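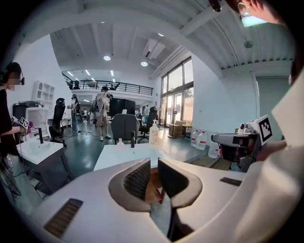
News > Local Business > Work and Tech

Can a machine clean your bathroom yet? I went to Nillham to find out

I hate cleaning the bathroom sink. I'll vacuum all day long, I'll even do the oven, but moving every bottle off the counter, wiping, and putting them all back makes me want to move out. So when Gultel said I could come by their place in Nillham and see how they're teaching machines to do exactly that job, I was in the car pretty fast.

The short version: don't throw out your sponge. The longer version is more fun, though, and I came home a lot more hopeful than I expected to be.

What Gultel is after is a cleaning arm called the Panditz, meant for small hotels first and regular homes later (maybe much later). The arm learns from people. Someone takes a gripper in each hand, does the chore with those and not with their fingers, and the movements get recorded so the software can pick up how it's done. They've been at bathrooms since July and have 420 recordings they're happy with. They've thrown out plenty more, mostly because somebody hurried.
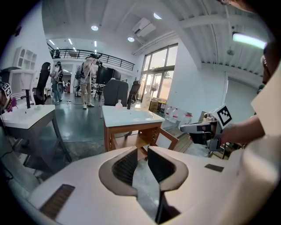 Grippers in hand, with a small white bottle up on the stand.

They let me have a go, and wow, am I bad at it! Picking up a bottle is something I've done every day of my life, and with two stiff fingers on the end of a handle I was all over the place. You squeeze too early and the thing tips. You come in too high and you've got it by the cap. It took me 35 seconds to move one bottle from one side of a sink to the other, and the crew were very polite about it.

That got me thinking about how much we do without noticing. I slide a bottle when the counter is slick and lift it when it isn't. I turn a pump top out of the way of the faucet. I feel under the rim for the gunk that collects there, and I couldn't tell you how I know when it's gone. All of it has to be shown to the machine, over and over, on sinks that aren't the same height or shape.

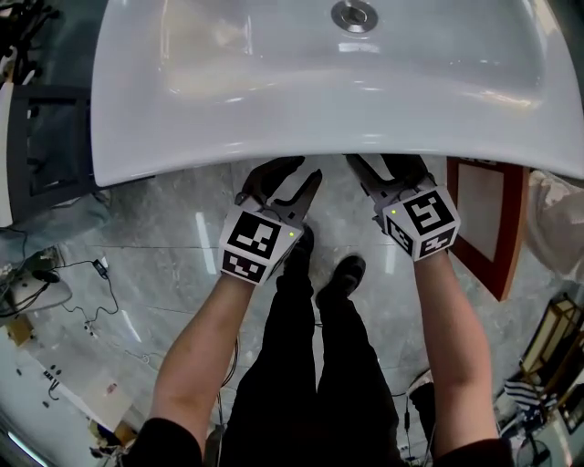 Page last changed: 29 August 2022

The underside of a basin is a good one to think about, by the way. You can't see what you're doing under there. A person goes by touch, and the Panditz doesn't have much of that so far. Gultel told me the arm does fine on a flat, open counter and gets a lot worse once it has to reach below or behind something. Their best run at a full job (bottles off, wipe down, bottles back) took 24 minutes. I do mine in around 6, complaining included.

Still, slow isn't the end of the world. If it's working while I'm at the store, do I care that it takes four times as long? Not really. I care about whether it knocks my stuff on the floor, and on that they wouldn't give me a number. They did say glass is off the list for now.

The first real tryout is supposed to be at the Salameh, the little hotel out past the Nillham bus depot. The plan is for the arm to do sinks and counters only. Toilets, tubs, mirrors, and anything with hair in it will stay with the housekeeping staff, who I'm guessing have some opinions about that split. I asked about prices for home use and got a smile and a change of subject.

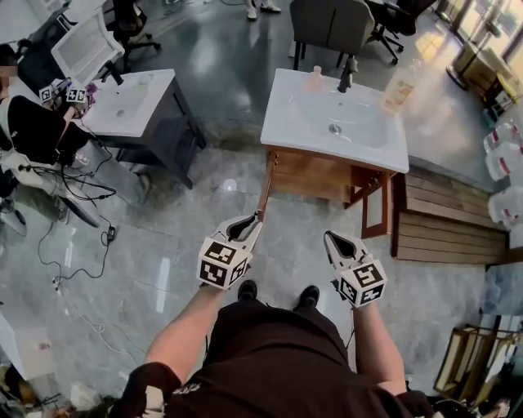
Keir MacRitchie thinks I'm being too easy on them. He told me wiping a counter was never the hard part of cleaning a bathroom, and that he'd be impressed the day a machine could walk into a strange one, find the toothpaste somebody stepped on, and work out what to use on it. He also said a hotel is the friendliest test you could pick, with the same soap in the same spot in every room, and that I should have invited them to my place.

He's got a point about my place. I did ask, and Gultel said homes would have to wait until they've seen how the Salameh goes. They don't have a start date for that yet. I'll go back when they do, and in the meantime I've got a sink to clean.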